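Keeping a Two-Arm Kitchen Cell in Working Order

Saturday, October 4, 2025
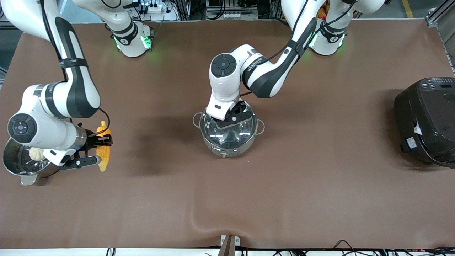 Maintenance of a two-arm cell is a matter of routine, and the routine in use at the Nultden workshop has now settled sufficiently to be set down in writing. The cell carries out simple kitchen tasks with ordinary cookware, and most of the attention it requires concerns the table, the cables and the grippers. The arms themselves ask for very little. Work such as holding a corn cob upright in one gripper while the other has hold of the knob of a glass lid places modest loads on the joints, but it is demanding of the fingers, which must close squarely on objects that are round, smooth or uneven. The notes that follow are arranged in the order in which the checks are made.

The table

The mat is inspected first. It should lie flat over the whole of the working area, and the clamp at the front edge should be tight enough that the mat cannot be drawn out by hand. Small wrinkles near the front are tolerated. Wrinkles under a pot are not, as a pot standing on a ridge will turn slightly when its lid is lifted and the next grasp will then be out of place. In March the original mat was replaced with a thicker one from Hesier, and the table height stored in the controller had to be corrected by 2 mm. The correction was at first entered for one arm only. The other arm continued to press its fingertips into the mat for the better part of a morning before the error was found.

Cookware is placed by hand at the start of each session. The handles of the covered pot are set to left and right so that the wrist has a clear approach from above.

The cables

Each arm has its cables held to the upper link by a strap. The strap must be firm but must not pinch, and there must be enough slack below it for the wrist to turn through its full working range. The check is made at reduced speed, with one person at the stop button and the arm moved to each end of its range in turn. A loop that draws tight at either end is released and dressed again. A loop that hangs too low is a nuisance of a different kind, and is liable to catch on a pot handle.

Cables at the front of the table are less tidy than they should be. A tray has been on order from Drotar for longer than is reasonable. Until it arrives, the cables are kept below the level of the mat.

The grippers

The fingers are wiped with a damp cloth after every session and dried before the cell is left. Starch from steamed buns is the most troublesome residue. It dries to a hard film and reduces grip on glass and metal, and it is much easier to remove on the same day. Finger pads are changed after 878 grasps on the counter, a figure inherited from an earlier set of notes. The reasoning behind it has been lost, though it has served well enough — the pads removed at that point are generally worn at the tips and sound elsewhere.

After a change of pads, the gripper is opened and closed 50 times without a load. The closing position is then recorded, and a lid is lifted and set down at low speed before normal work resumes.

Bases and mountings

The bolts at the two bases are checked with a torque wrench once a month. Paint marks across the bolt heads allow movement to be noticed between checks, and none has been recorded to date. The status lights are read before anyone reaches over the table, and any colour other than the expected one is entered in the log before it is cleared.

The log

The log is kept in Halim, which was chosen for its plain layout and the ease with which entries can be searched. It now holds 167 entries. Cable straps account for the largest share, with finger pads some way behind. Entries are to state the arm concerned as the robot's own left or right, and never as seen by a person facing the table. Several early entries do not follow this rule and are still being corrected.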